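**Starnitell brings robot picking to the sorting hall, and keeps its 14 sorters**

27 March 2020

Starnitell, a contract packing company, has put its first robot arms into daily work in the sorting hall. The system is called Clerora and was delivered by Plultari. It takes small mixed goods one by one and lays them in the order tray.

Until now all of this was done by hand. A sorter made up to 3000 picks in one shift, most of them with the same turn of the wrist. The company asked its staff in August which task they would most like to give away, and the answer was this one.

"We did not want to buy a machine first and look for its job after," said Ívar Eyvindsson, operations manager at Starnitell. "The sorters chose the job. They also teach the arm, and they know much better than me how a soft thing should be held."

Teaching is done on a table with a gray grid surface. The sorters choose the pieces themselves and change them often, so that the arm meets different shapes, colors and sizes.

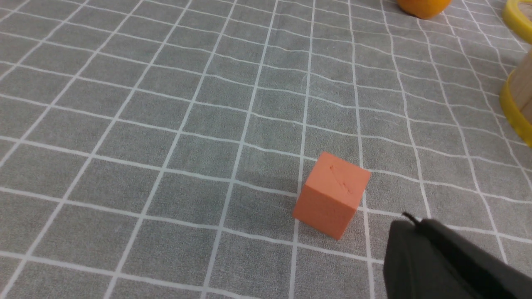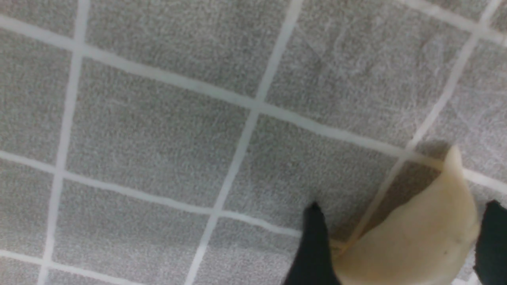 *Clerora at work on the gray grid: an orange cube near one gripper finger (first picture) and a cream-colored curved piece between two fingers (second picture).*

All 14 sorters stay with the company. Five of them have finished a training course and now work as cell operators, with a higher pay grade. They prepare the goods, correct the arm when it takes a wrong grip, and decide when a new item is ready for real orders. At present 152 items are approved. Glass and anything with a loose lid is still packed by hand.

The change was not without trouble. In the first weeks the operators found the stop signal too loud and the screens too high, and both were changed at their request. The shift plan is also new: each person spends no more than half of a shift at the screen, and the other half in packing or goods receiving.

A second group will start training in August at the Wieczorek site, where the company packs spare parts.

**Press contact:** Ívar Eyvindsson, Operations, Starnitell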